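Sorting book cover cards for a slatted shelf

Ok quick one, shop opens in ten. You need: the cover cards, a soft cloth, a pencil. Takes me 45 minutes for a full bay.

Wipe the slats first, undersides too – dust drops on everything below.
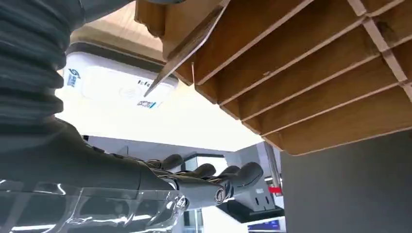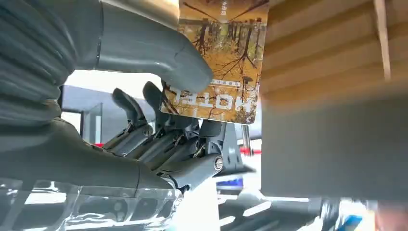
Next, sort by the biggest word in the title. Skip "The" and "A". Hold cards by the edges, no thumbs on the artwork if you can help it.

Pencil the shelf number on the back, small. Ours go up to 149.

Doubles go in teh Remthorpe box. Bent ones under something heavy overnight.

Questions – ask Grethe.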